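The Menberg Bell
Short fiction

The Office of Weights and Bells at Banotar received its last petition from the village of Menberg in January. The petition asked that the bell be permitted to ring one hour late.

Mr. Eduardo Cordeiro, Deputy Keeper, opened a file, as the Ordinance of 1806 required. He noted that the bell had been cast at the Falcão foundry, that it weighed 243 pounds, and that it had rung at six every morning without complaint. He then wrote to ask for the grounds of the request.

The reply came from Ute Hagedorn, parish clerk. The ringer was old, she wrote, and walked up from the river in the dark. The village had grown used to waiting for him. People lay awake at six and listened for his boots on the bridge, and when the bell came at seven they got up. The petition was meant to bring the record into line.

Mr. Cordeiro considered this irregular. Under Article 20 an hour could be moved only where the sun, the tide or the bishop had moved first. He drafted a refusal, had it copied, and placed it in the outgoing tray - where it remained overnight, the messenger having left early.

In the morning he took the train to Ranura and walked the rest. He reached the bridge before six. A man was crossing it with one hand on the rail, and Mr. Cordeiro, who had not intended to make himself known, gave him his arm. They climbed the 150 steps of the tower together, resting often. Neither spoke of the Office. At the top the old man handed him the rope.

The file records that an inspection was carried out and that the bell was found to be in good order. Under "Hour observed" the Deputy Keeper first wrote six, then struck it out. The refusal was returned to the drawer. It bears no stamp.
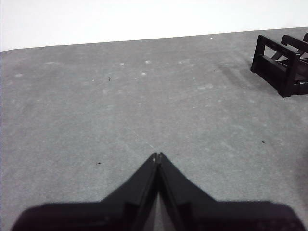
Page last changed: February 2018

The text of this story may be copied for reading groups and classroom use, provided that it is reproduced in full.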